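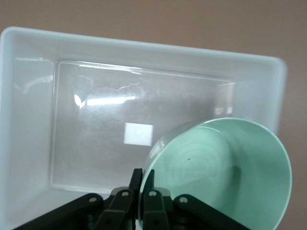 From the Archive: The Cottage Homes at Brerkard

Members who came to the October meeting will remember the short talk on the cottage homes at Brerkard. Several people asked for the main points in writing, so they are set out below with a few additions found since then in the county record office.

The homes were opened by the Gonance Poor Law Union in the 1890s. Before that, children in the union's care lived in the main workhouse at Gonance, in a wing above the laundry. An inspector's report had complained of the damp and of the children mixing with adult inmates in the yard. The guardians put off doing anything for several years on grounds of cost. They first considered boarding the children out with families in the surrounding villages, and a few were placed in this way, but not enough households came forward.

The site at Brerkard was farmland on the north side of the road to Awad. The guardians' minutes record that the land was bought for £599, after the owner had asked for more. The purchase included a well and a barn. The barn was kept and later became the boys' workshop.

The buildings

There were four cottages in two pairs, facing each other across a strip of grass. Each had a day room, a kitchen and scullery on the ground floor, and two dormitories and a room for the foster mother upstairs. The builder's plans show accommodation for 60 children in all. A superintendent's house stood by the gate, with a small office and a receiving room where new arrivals were kept apart until the doctor had seen them.

An infirmary with six beds was added about ten years later, after an outbreak of scarlet fever in which the sick children had to be nursed in the receiving room. A bathhouse was built at the same time. Until then the children had bathed in the sculleries.

The homes never had their own school. The children walked to the village school at Brerkard, and the school log book mentions them often. The first entries are not friendly. The master objected to taking so many new pupils at once and asked the guardians to pay for another teacher. They agreed to a yearly grant, and the complaints stop after that. Later entries are mostly about boots, bad weather and absences at potato picking.

Daily life

Each cottage was run by a foster mother, who cooked and mended for her household with the help of the older girls. Boys and girls lived in separate cottages, which meant that brothers and sisters were split up. They could meet on Sunday afternoons. A request from one foster mother that two very young brothers be allowed to live with their sister was refused by the guardians, then granted on a second vote the following month.

The weekly diet sheet survives for one year. Breakfast was bread and dripping or porridge, with milk. Dinner was meat and potatoes on three days, soup on two, and suet pudding or fish on the others. Supper was bread with cheese or jam. Vegetables came from the garden, which the boys worked under a paid gardener. In a good year there was a surplus, and the accounts show small sums from the sale of cabbages and onions.

Boys learned shoe repair and simple carpentry in the barn. Girls were trained in laundry and needlework with the aim of sending them into domestic service. Most left at 14. The leaving register gives the name and address of the first employer, and in the early years the majority went to farms and private houses within a few miles. From the 1900s there are more entries for the mill at Cletano, where the wages were better.

Each child who went into service was given an outfit. The contents of the outfit were fixed by the guardians and included two pairs of boots, a Sunday dress or suit, and a tin trunk. The union's relieving officer was supposed to visit every child twice a year until the age of 16. His reports are brief and some years are missing entirely.

The registers

The main admission and discharge register runs from the opening until the First World War. It contains 932 entries. This is a count of admissions and not of children, as many were admitted more than once. It was common for a parent to bring children in for the winter, or during an illness, and to take them out again when work could be found. One family appears seven times in the space of four years.

The register gives name, date of birth, religion, the parish from which the child was admitted, and the date and reason for discharge. The reasons are short: "to mother," "to service," "to Navy," "to infirmary." Letters from former residents are pasted inside the back cover. Two are from Canada and one is from a training ship. The ink on the Canadian letters has faded badly, and parts of them can't be read.

Later years

The county council took over the homes in 1930 when the poor law unions were abolished. Electric light was put in, and the uniform was dropped in favor of ordinary clothes. Numbers fell steadily through the decade. During the Second World War two of the cottages housed evacuees, and the children already living at Brerkard were moved into the other two.

After the war the council began to favor smaller homes in ordinary streets. The last 30 children were moved out in the early 1950s, most of them to a house in Awad. The buildings were used for a time as council offices and storage. One pair of cottages was pulled down when the road was widened. The other pair and the superintendent's house are now private homes, and they can be seen from the road but are not open to visitors.

Using the records

The admission registers and the guardians' minutes are held at the county record office. Entries more than 100 years old may be seen without special permission. For later entries, former residents and their close relatives should apply in writing, with proof of identity. The school log books are on microfilm in the Cletano library, in the local history room on the upper floor.

The society has no photographs of the homes from before the First World War and would like to borrow any for copying. Originals will be returned. We would also be glad to hear from anyone whose family worked there as foster mothers, gardeners or delivery drivers, as staff records have not been found for any period before the council took over.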